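Sorting What They Left: Family Papers for the Rest of Us
Speaker notes, Stirmont Public Library, 5/4/22
Meenakshi Kandpal

Before I start

Wait for the door to close. The hinge is loud and people will keep coming in until five past, so chat a little first. Ask who drove in and who walked. Ask who has a box at home that they've been avoiding. (Most of the hands will go up. Put mine up too.)

Thank the library for having me back, and thank Sơn Cù for setting up the chairs and for finding the extension cord, which I forgot again.

Say who I am: I spent most of my working life in the records office at Hornness, dealing with deeds and tax rolls and the occasional very angry letter about a hedge, and when I retired I thought I was finished with paper. Then my aunt died and left me her house at 1336 Pant Road, and every closet in it had paper in it. So I'm speaking tonight as a person who knew all the rules and still stood in a hallway and cried over a bag of electric bills. I want them to hear that early, while they're still deciding whether I'm going to scold them.

Opening story

Tell the one about the recipe cards. My aunt kept a tin of them, and on the back of the card for lemon pickle she had written out, in pencil, the whole story of how she missed the train to her own sister's wedding. No date on it, no names except "S." and "that man at the ticket window." I had turned that card over maybe a dozen times in my life to read the recipe and I had never once looked at the back.

Pause here. Let them laugh at the ticket man if they want to, and read the last few lines aloud if there's time. The card is in the blue folder.

The point, which I can make quickly: you don't know what you have until you've handled each piece, and handling each piece takes a good long while. Please don't anybody plan on doing it in a weekend. I planned on a weekend. I started in February and I was still at it when the tomatoes came in.

Where to work

People always want to talk about boxes and folders first, and I do love a folder, but start with the place. You want a table you don't have to clear for supper. If you only have the one table, get something you can lift, so the whole job can go up on a shelf and come back down the next day just as you left it. I've used a cookie sheet. I've used the lid of a board game. What I like best these days is a smooth tray with a lip around it, nothing fancy, so that the little things (stamps, ticket stubs, those tiny photos with the wavy borders) stay where they were put when the cat goes by.

Have good light, and have it from overhead if you can. Keep your coffee on another piece of furniture altogether. I mean this one quite seriously and I will be making eye contact with the front row.

Wash your hands and dry them well. Cotton gloves look lovely on television, but for ordinary paper I find clean fingers are kinder, as you can feel when a page is about to tear. Photographs and negatives are another matter, and there I do put gloves on.

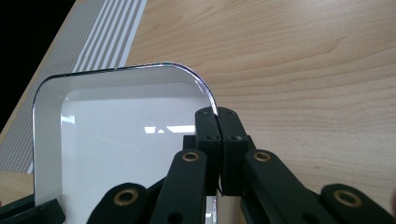
The first pass

All you're doing on the first pass is looking. You are not reading. I know! It's the hardest thing I'm going to ask of you all evening. The minute you start reading a letter, it's three in the afternoon and you've sorted one envelope.

My piles, for anyone taking notes:

Letters and postcards, kept in their envelopes.
Photographs.
Official papers, meaning anything with a seal or a signature from an office.
Money papers.
Things I don't understand.

That last pile will be the biggest and it's supposed to be. Mine had a key taped to a laundry ticket in it. It also had an entire correspondence with a company called Vidow about a sewing machine part, going on for years, each letter more courteous than the last. I grew very fond of whoever was answering at the other end.

Don't throw anything out on the first pass. Not even the electric bills. My neighbor Jörg Engelhardt worked out from a shoebox of his grandfather's coal receipts which winter the family had moved out of the back bedrooms, and it matched up with a story his mother had told that none of the cousins believed. If he had tossed them, he'd still be arguing about it at Thanksgiving. (He's still arguing about it, but now he has receipts. Use this if the room is lively.)

Leave things in the order you found them as long as you can stand to. A bundle tied with ribbon was tied by somebody who thought those things belonged together. Put a slip of paper with the bundle saying where it was: "top drawer, left side, with the scarves." You'll think you will remember and you won't.

How long it takes

Somebody will ask how much there was, so have the numbers ready. My aunt's house came to nearly 3000 pieces of paper, not counting magazines. Of those, 178 were letters from one person, her friend Pramila's mother, and they are the best thing in the whole collection. The rest of it now fits in 16 boxes in my spare room, and yes, my husband has opinions about that.

Don't dwell on the numbers. When I gave this talk at the church hall, people wrote them down and looked frightened. Tell them a single shoebox is a perfectly good project and that they can stop after one.

Setting up a second table

Slide. Leave it up while I talk through this part.
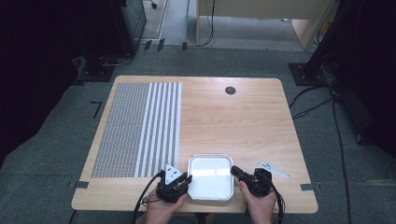 Photo: Pramila Tripathi

If you have a friend to help, give that friend a surface of their own. Two people over one pile end up reaching across each other and chatting, and though the chatting is the nicest part of the whole business, the letters get shuffled. Pramila and I worked back to back, she with the photographs and I with the paper, and we'd turn around and hold something up when it was too good to keep to ourselves.

It doesn't have to be a big table. A patterned mat is fine to have around, but for faded handwriting I'd lay a plain sheet down first so your eyes have only one thing to look at. Pencil only, on either table. A soft one, a 2B if you have it. I collect the pens at the door when the grandchildren help, like a schoolteacher, and they think it's very funny.

Photographs

Slow down here, people care about this part the most.

Write on the back, near the edge, in soft pencil, with the photo face down on something hard and clean. If the back is that shiny modern kind that won't take pencil, write on the sleeve and leave the photo be.

Write what you know and mark what you're guessing. I put a question mark after a guess. My cousin puts hers in parentheses, and it doesn't matter which you choose provided you stick to it and write the rule down somewhere a stranger would find it. Full names, please! "Grandma" was perfectly clear to you and it's going to be no help at all to your great-niece.

Sit down with the oldest person who's willing. Bring a few pictures, no more than you'd look at over a cup of tea, and let them wander. Mieczysław Domański from our Tuesday group took a picture of a bakery to his uncle hoping to learn the name of the street, and came home with two hours about a bicycle. He never did get the street. He says the bicycle was better, and he's written it all out in longhand, and I've asked him to bring it tonight. (Look for him, he usually sits by the radiator. Ask him beforehand whether he'd like to read a page. Don't spring it on him.)

Albums with sticky pages: leave them alone unless the pictures are already lifting. If they're stuck fast, take a picture of the whole page and close the book. I've ruined one doing it the other way, with dental floss, on the advice of a magazine.

The hard ones

Lower the voice a little for this.

You'll find things that hurt. There may be a letter you weren't meant to see, or a certificate with a name on it you don't know. I found out about a baby. I put the paper in an envelope, wrote the date on the envelope, and went and sat in the garden, and I didn't go back to the table for a week. The table was fine without me.

You're allowed to seal an envelope and write "not yet" on it. You're allowed to hand it to somebody else in the family. If the person it concerns is living, it's theirs before it's yours, and I'd ask them before I showed it around.

Take a question here if there's a hand up. There was a lady last time who had been waiting the whole talk to say something and I ran straight past her.

Putting it away

Short section, they'll be tired and the cookies are visible.

Acid-free folders if you can manage them, plain ones from the drugstore if you can't. Take out the rubber bands and the paper clips. Staples too, but gently, from the back, with a thin blade. Unfold letters and let them lie flat. Keep the boxes out of the attic and out of the basement; a closet in the middle of the house is best.

Write a one-page list of what's in each box and tape it inside the lid, and then give a copy to someone in a different house.

Finishing up

Read the end of the lemon pickle card, if I didn't read it at the start. The line about the ticket window, then the line where she gets there after all and the cake has already been cut and they've saved her the corner piece.

Remind them the handouts are on the table by the coats, and that the library's scanner is free to use but you need to sign up at the desk. The Tuesday group meets here in the small room and new people are welcome, with or without a box.

Questions. Repeat each one back, loudly, for the people at the back.

Get the extension cord back to Sơn.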